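Snack table again. I know, I know. But the long one by the wall was driving me nuts and I had a free hour before the Orkgate order had to be in.

Cokes went up on the clear two-tier rack, labels out. Chips and little packs in the white tray, baked stuff in bags on the wire rack in the corner. Took way longer then it should have.

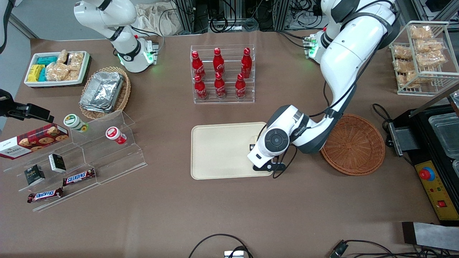 Still no idea what to do with the round wicker basket. Rolls maybe? Or fruit – fruit would be good. Need more small bags too, the pack of 100 from Bimetar is almost gone and it's only been since April.

More later, gotta run. Coffee corner is next and its a mess.

© 2018 Prirkerora | Contact | Back to top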